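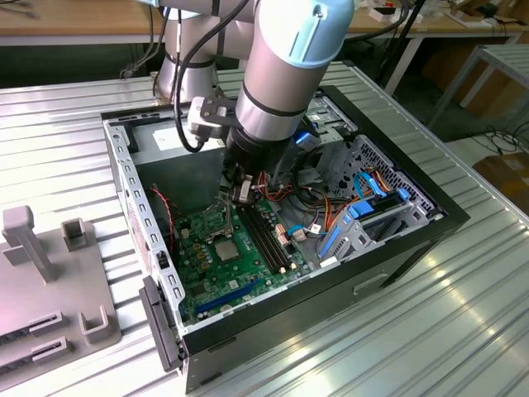 제목: Re: [번역모임] 7월 원고 용어 통일 건

안녕하세요.

어제 올려 주신 메일 잘 읽었습니다. 아래에 인용하고 답을 답니다.

> 바움가르트(Wolfram Baumgart) 단편집 번역에서 지명 표기가 역자마다 다릅니다.
> Dirnham을 1부에서는 '더넘', 3부에서는 '디른햄'으로 적었습니다.
> Pledodley도 세 가지가 섞여 있습니다. 색인을 만들기 전에 정해야 합니다.
> 그리고 각주를 장 끝으로 옮길지, 쪽 아래에 둘지도 의견 주세요.
> 마감은 7월 말 그대로인가요?

지명부터 적습니다. Dirnham은 '더넘'으로 하겠습니다. 2부에 마을 사람이 이름을 줄여 발음하는 대목이 있는데, 'h' 소리가 들리지 않는다고 본문에 나옵니다. '디른햄'으로 두면 그 대목의 번역문과 맞지 않습니다. Pledodley는 '플레도들리'로 합니다. Tulbridge는 모두 '털브리지'로 적어 주셨으니 손대지 않습니다.

인명 Chaturvedi는 '차투르베디'로 합니다. 4부 초고에 '채터베디'가 남아 있습니다. 11쪽과 24쪽에서 확인했는데 더 있을 수 있으니 담당하신 분이 한 번 검색해 주세요. 조사도 같이 봐 주셔야 합니다. '더넘'은 받침이 있어서 일괄 바꾸기를 하면 '더넘는', '더넘를' 같은 것이 생깁니다. 저도 1부에서 그렇게 해 놓고 나중에 하나씩 고쳤습니다.

각주는 쪽 아래에 두는 쪽에 한 표입니다. 한 편이 짧아서 뒤로 넘겼다 돌아오는 것이 번거롭습니다. 다만 3부의 각주 9번은 너무 깁니다. 방앗간 세금 이야기는 해설로 옮기고 각주에는 두 줄만 남기면 좋겠습니다. 각주 19번은 원서의 주인지 역자 주인지 표시가 없습니다. 역자 주라면 끝에 '옮긴이'를 붙여 주세요.

대화문의 높임말은 아직 못 정했습니다. 5부에서 남매가 편지로는 존대하고 만나서는 반말을 하는데, 의도하신 것이면 그대로 두겠습니다. 원문만 봐서는 판단이 어렵습니다.

마감은 그대로 7월 말입니다. 색인은 지명 수정본이 다 모인 다음에 제가 뽑겠습니다. 수정본은 메일에 첨부하지 마시고 자료실에 올려 주세요. 파일 이름 앞에 부 번호만 붙이면 됩니다.

> 추신. 표제작 제목은 '물레방아 집'으로 확정입니까?

아직 아닙니다. '방앗간 집'이라는 의견도 있어서 다음 모임에서 정하려고 합니다. 원문의 집에는 물레가 나오지 않고 개울도 마지막 장에 한 번 언급될 뿐이라 저는 '방앗간 집'이 낫다고 봅니다.

1부 담당 드림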